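Sketard Hand Gripper: Set-up Guide for the Banirum Training Floor
Section 4: Starting a shift with the hand gripper
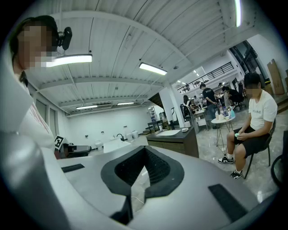 4.1 Who this section is for

You have been moved to the training floor from packing, returns or the phones, and you have been handed a gripper. You may have been told that this is an exciting change. This section covers the first hour of it.

The job is to do ordinary household tasks with the gripper in place of your fingers, so that the arms at the Daher depot can later be taught from the recordings. You already know how to pick up a bottle. You will spend the first two days forgetting, and the third day remembering. Plan your pride accordingly.

Read sections 1 to 3 first. If you have skipped them, which the sign-out sheet suggests is the custom, at least read 3.2 on batteries.

4.2 Before you pick anything up

1. Sign in at the desk and take the gripper with your station number on it. Grippers are matched to stations. Swapping with a friend because theirs feels lighter will spoil both sets of recordings, and they all weigh the same.

2. Check the jaw pads. They should be clean, flat and firmly seated. If a pad moves when you push it with your thumb, put the gripper on the red shelf and take a spare.

3. Look at the lens. Wipe it with the grey cloth from the drawer. Sleeves, shirt hems and paper towels are not the grey cloth.

4. Open and close the jaws ten times, slowly. You should feel the same resistance all the way through. A click is normal. A crunch is a matter for the repair tray.

5. Put your phone in your locker. The recordings keep whatever passes in front of the lens, and your messages are of no use to a robot.

Note: Faces are blurred in the recordings before anyone outside the building can open them. Name badges are blurred only if the software notices them, so leave yours at the desk.

4.3 Setting up the station

1. Find the square printed marker for your station and stand it upright where the lens can see it at the start of the task. It must not be bent, shaded or used as a coaster.

2. Set out the objects on your task card. Use the ones in the station box. Do not bring in your own mug, however much better it is.

3. Clear away anything that isn't on the card, unless the card says "leave as found". Some tasks want a tidy worktop and some want the worktop as real people leave it. The second kind needs very little preparation.

4. Check the floor where you will be standing. The tiles are smooth and take a shine, and they are slippery when wet. The sink stations are the usual place to find this out.

5. Move chairs back against the wall or well clear of your path. You will be watching the gripper, not your shins.

Caution: Keep cables and bag straps away from the jaws. The grip is not strong enough to hurt you but it is strong enough to take your lanyard with it when you turn round.

4.4 Zeroing the gripper

1. Hold the gripper level at chest height with the jaws fully open.

2. Press and hold the side button until the light turns white.

3. Close the jaws completely, count to three, and open them again. The light should turn green.

4. Point the lens at the marker from an arm's length away. Hold still until you hear two beeps.

5. If you hear one long beep, the marker has not been found. Check that it is upright, that you are pointing at it, and that it belongs to your station. It is nearly always the third of these.

If the light goes amber and stays amber, switch off, wait, and start again from step 1. If it goes amber twice, write code 611 on the fault card and change grippers. Code 611 means "unknown". It has been the most popular code on the floor since the list was printed, and the Sketard people have promised to break it into smaller unknowns.

4.5 Recording a task

1. Read the task card to the end. Several cards have a last line that changes everything above it. We have asked for these to be rewritten.

2. Press the side button once to begin. One beep means you are recording.

3. Do the task at a steady pace, a little slower than you would at home. Do not narrate. Do not hum.

4. Keep the object in view of the lens. This will make you hold your elbow at an angle you have not used before. Expect to feel it in your shoulder on the second morning.

5. If you drop something, pick it up with the gripper and carry on. Dropped objects are useful, since the arms at Daher will be dropping things too and somebody has to show them what comes next.

6. If you use your free hand without meaning to, stop and mark the take as spoiled. Everyone does it. The hand simply goes.

7. When you finish, hold still, press the button once, and wait for two beeps before you lower the gripper. A recording that ends with a long sweep across the ceiling is hard to trim.

Note: Between takes, point the jaws at the floor and step out of other people's way. Several stations share the room, and walking through a neighbour's take while carrying your own is bad manners as well as bad data.

4.6 Targets, and what they mean

The screen at the sign-in desk shows a floor total. On October 4, 2019 it stood at 3,722 takes, of which 2,825 had been accepted. The rest were not wasted, whatever the colour of the bar implies. Rejected takes are looked at again by a person, and a fair few are rejected for reasons that have nothing to do with you, such as a lamp being changed overhead.

There is no individual target. There was one for most of September. It produced a great many quick recordings of people putting a sponge down and picking it up again, and it was withdrawn.

Your own accepted and rejected takes can be seen by you and by your shift lead. They are not used for pay. This is set down in the floor agreement, a copy of which is in the blue folder at the desk, and you are encouraged to read it while you are still being paid for reading things.

4.7 Breaks and swaps

1. Stop for ten minutes in every hour. The gripper will remind you by buzzing. It cannot be talked out of it.

2. Change hands after each break if your card allows it. Left-handed takes are in short supply and are gratefully received.

3. Sit down during breaks. A chair is provided for the purpose. Practising in the chair with a small object is allowed and does help, but it does not count as a take and it does not count as a break.

4. Report sore wrists or a stiff neck on the day. The form is short. Nobody will move you back to packing for filling it in, and if you would like to be moved back to packing there is another form.

Caution: Do not rest the gripper on its jaws. Lay it on its back in the cradle. A bent jaw takes a week to replace and you will be on marker-cutting duty until it comes.

4.8 Questions people ask in the first week

Am I teaching a machine to do my job?
You are teaching it to do a job. The arms are meant for the Sastodside kitchens and for night work at Daher, where posts have been hard to fill. The firm has agreed in writing that no one on the training floor will lose their place because of the recordings during the first contract. What follows the first contract is under discussion, and this guide will be updated when the discussion is.

Why do we have 68 task cards about bottles?
Bottles come in many shapes. So do the people who write task cards.

Can I suggest a task?
Yes, and please do. The better cards came from people who used to do the work for a living and knew where it goes wrong. Put yours in the box by the desk. If it is taken up, your station gets to record it first.

Will I go on opening and closing my fingers like that at home?
For a while. It wears off over the weekend.

4.9 End of shift

1. Return the station box with everything on the list inside it. Wet objects go on the rack, not in the box.

2. Wipe the jaw pads and lens and put the gripper on charge. The charging light is red, then green. No light means the plug is only leaning on the socket.

3. Lay the marker flat in its sleeve.

4. Sign out, and write any faults on the card in words that the next person can use. "Being funny again" has been entered eleven times and has not yet led to a repair.

Continue to Section 5, Cleaning and storage.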